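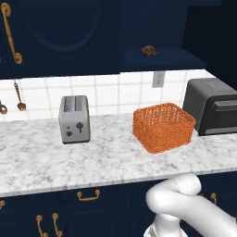

Wurosero 家庭の手書きレシピカード翻刻データ

はじめまして、あるいはおひさしぶりです。Wuroseroは、家庭で使われていた手書きのレシピカードを文字に起こして、分量や手順をあとから検索できるように整えた、小さなデータセットです。収録しているのは226枚。言語は日本語、広東語、ルーマニア語、英語の4つです。

もともとは自分用でした。祖母のカードを打ち込んでいたら「砂糖 いつもの匙で山二つ」というのが出てきて、いつもの匙ってどれだよ!となったのが始まりです。そのまま書き写すだけだと料理にならないし、勝手にグラムに直すと祖母の言葉が消えてしまう。両方残しておける形式がほしくて、列を足したり消したりしているうちに、友人たちのカードまで預かるようになりました。

作っているのは私と、広東語のカードを見てくれているNgan-ling Wuさん、ルーマニア語を担当してくれているMaricica Neaguさんです。日本語と英語は私が見ています(英語のほうは、二人にもだいぶ助けてもらいました)。

中身

フォルダを開くと、だいたい次のものが入っています。

cards.csv
本体です。1行がカード1枚。裏表に書いてあるカードも1行にまとめています。

ingredients.csv
材料を1行ずつばらしたもの。card_idでcards.csvとつながります。いちばん使うのはたぶんこっちです。

units.csv
単位の対応表。「匙」「茶碗」「cană」「湯羹」などが入っています。家ごとの癖もここに書いてあります。

notes/
カード1枚ごとの覚え書き。テキストファイルで、あるカードとないカードがあります。私の独り言も混ざっているので、読み飛ばしてもらって大丈夫です。

scripts/
Tsaoという名前の変換スクリプトが一式。くわしくは下のほうで。

カードのスキャン画像は入れていません。最初は入れるつもりだったのですが、余白に電話番号や親戚の名前が書いてあるカードが思ったより多くて、塗りつぶすと肝心の書き込みまで隠れてしまうんですよね。迷った末に文字だけにしました。

列の説明

cards.csvの列です。

card_id
カードの番号。家の記号と連番をつないだもので、欠番があります。持ち主の希望で取り下げたカードの番号は、詰めずにそのままにしてあります。

lang
カードに書かれている主な言語。広東語のカードに英語が混ざっているような場合も、主なほうを一つだけ書いています。混ざり具合はnotesのほうを見てください。

title_raw
カードの見出し。誤字もそのまま。「ほうれんそ」は「ほうれんそ」のままです。

title_norm
検索用に表記をそろえた見出し。見出しのないカードには、こちらで仮の題をつけて角括弧で囲んでいます。

body_raw
本文の翻刻。改行の位置もできるだけ残しました。

hand
筆跡の区別。A、B、Cで、家の中だけで通じる記号です。別の家のAどうしは別人なので、ここだけは気をつけてください。私も一度、集計でやらかしました。

legibility
読みやすさを4段階でつけたもの。4がすらすら読める、1がほぼ推測です。

ingredients.csvの列はこちら。

amount_raw
書いてあるとおりの分量。「ひとつかみ」「耳たぶくらい」「după gust」など。耳たぶは分量じゃなくて固さだろうという指摘はもっともなのですが、カードの分量のところに書いてあるので、分量の列に入っています。

amount_g
グラムに直した値。直せないときは空欄です。空欄は「ゼロ」ではありません。

conv_basis
何を根拠に直したか。measured、family、tableのどれかです。measuredは実物の匙や茶碗で量ったもの、familyは家の人に聞いたもの、tableはunits.csvの値をあてはめたもの。

分量の直し方について

ここがいちばん時間のかかったところで、話し出すと長いです。

まず、標準の計量スプーンをあてはめて済ませる、というのをやめました。祖母の「匙」は、台所の引き出しにあったカレー用のスプーンだったんです。すりきりと山盛りでまるで違うし、同じ山盛りでも、砂糖と片栗粉では山の高さが変わります。実物が残っている家では、その匙を借りて、なるべく書いた人に近い人に盛ってもらって量りました。叔母が盛ると私の盛り方よりずっと多くて、うちの煮物が昔より薄い理由がわかった気がします。

Maricicaさんの家の「cană」も曲者でした。マグカップという意味の言葉なのですが、粉を量るカップと牛乳を量るカップが別物だったそうで、カードにはどちらも同じ一語で書いてあります。これは材料を見て振り分けました。units.csvではcană_1とcană_2に分かれています。

Ngan-lingさんの担当分には、重さの「両」が出てきます。地域や時代で値がずれる単位なので、家ごとに確認がとれたものだけ換算して、とれないものは空欄のままにしてあります。ここを埋めてほしいという声もいただくのですが、Ngan-lingさんが頑として首を縦に振りません。私も賛成です。

火加減と時間は、数字にしていません。「ことことするまで」は「ことことするまで」です。トーストを添えるカードに「こんがりの一歩手前」と書いてあるのがあって、大好きなのですが、これも数値化は無理でした。オーブンの温度が書いてあるカードは、そのまま本文に残っています。

翻刻のきまり

読めない字は一文字につき■を一つ。何文字かもわからないときは[不明]と書いています。

線で消してある箇所は、読めれば[消: ]の中に入れました。「[消:酢 大さじ二]みりん 大さじ二」みたいな感じです。消した跡って楽しいですよね。うちのちらし寿司は、砂糖が消されるたびに増えていました。

あとから書き足したとわかるものは[追: ]に。ただし、インクの色や字の大きさで見分けているだけなので、いつ書かれたかまでは保証できません。

旧字や略字は、body_rawではなるべく見たまま、title_normでは今の字に直しています。ルーマニア語の記号つきの文字は、カードで省かれていればbody_rawでも省き、title_normで補いました。

油じみで読めないところは、最初のうち[油]と書いていました。途中で[不明]に統一したのですが、残っているのを見つけたら教えてください。ちょっと気に入っていた記号なので、消し忘れではなく消しそびれかもしれません。

使い方

表計算ソフトで開くだけでも使えます。文字コードはUTF-8です。そのまま開いて文字化けしたら、読み込みのときに文字コードを指定してみてください。

Tsaoは、分量の書き方をそろえるためのスクリプトです。Pythonの標準ライブラリだけで動きます。

python tsao.py ingredients.csv --units units.csv

これで同じ場所にingredients_out.csvができます。元のファイルは上書きしません(一度上書きして泣いたので、そう直しました)。--familyをつけると、conv_basisがmeasuredとfamilyの行だけを換算して、tableの行は空欄に戻します。きっちりした値だけほしいときはこちらをどうぞ。

ブラウザで眺めたい人には、Pratskaという簡単な表示ページもあります。pratska.htmlを開いてcards.csvを選ぶと、カードが1枚ずつ縦に並びます。右上の欄で検索もできますが、漢字とかなの揺れは吸収してくれません。「大根」と「だいこん」は別々に探してください。いつか直します。

以前使っていたFlillent形式の書き出しは、もう更新していません。古い版をお持ちの方は、handの列が入っていないので、新しいほうに乗り換えてもらえるとうれしいです。

どんなことに向いているか

手書きの料理メモにどんな言い回しが出てくるかを眺めるには、なかなかいいと思います。単位の揺れを扱う練習にも使えますし、料理教室で「昔の書き方を今の分量に直してみよう」という回に使ってくれた方もいました。そのとき参加者の方が持ってきた「醤油 色がつくまで」というカードは、翌月うちのデータに仲間入りしています。

反対に、ある国や地域の家庭料理の傾向を語るのには使わないでほしいです。集め方が完全に知り合い頼みで、お菓子のカードがやたら多い家もあれば、漬物しかない家もあります。日本語が226枚のうち90枚、広東語が50枚で、残りがルーマニア語と英語という割合も、たまたまそうなっただけです。

栄養計算もおすすめしません。材料の省略が多いんです。油とか塩とか、書いた本人にとって当たり前のものほど書いてありません。それから、保存食のカードは瓶の扱いや保存期間が今の目安と合わないことがあるので、そのまま作らず、新しい資料を確かめてからにしてください。

わかっている問題

legibilityの基準が人によって違います。私は甘め、Maricicaさんは辛めです。言語をまたいで比べるのはやめておいたほうがいいです。

同じ料理のカードが2枚ある家があります。清書と下書きらしいのですが、どちらが先か決められないものは両方残しました。重複として消さないでください。微妙に分量が違っていて、そこが面白いので!

ingredients.csvで、材料名の中にカンマが入っている行があります。引用符で囲んであるので普通は平気ですが、自前で文字列を区切って読むとずれます。

「少々」と「少し」を同じ扱いにするかどうか、まだ決まっていません。いまは別の単位になっています。Ngan-lingさんは同じでいい派、私は違う派です。祖母は塩に「少々」、酒に「少し」と書き分けていたので、ここは簡単に譲れません。

使ってよい範囲

個人での利用、授業、研究には自由に使ってください。出所として「Wurosero」と書いてもらえれば、事前の連絡はいりません。カードを丸ごと本に載せたい、商品の名前に使いたいといった場合は、先に相談をお願いします。持ち主の家に私から聞いてみます。

カードに出てくる人名は、家の記号か続柄に置きかえました。「○○さんに教わった」の○○がそれです。元の名前を調べたり、つきとめようとしたりするのはご遠慮ください。

カードを送ってくださる方へ

大歓迎です。文字に起こしてあっても、写真のままでもかまいません。匙や茶碗が残っていたら、縁すれすれまで水を入れたときの重さも一緒に教えてもらえると、とても助かります。

次の追加は9月の予定です。Maricicaさんが親戚の家から持ち帰ってきた冬の保存食のカードが、いま読みかけの山になっています。表紙のとれたノートもあって、これをカードと同じ形式に入れていいのか、列を増やすべきか、三人でまだもめています。ノートを扱ったことのある方がいたら、ぜひ意見を聞かせてください。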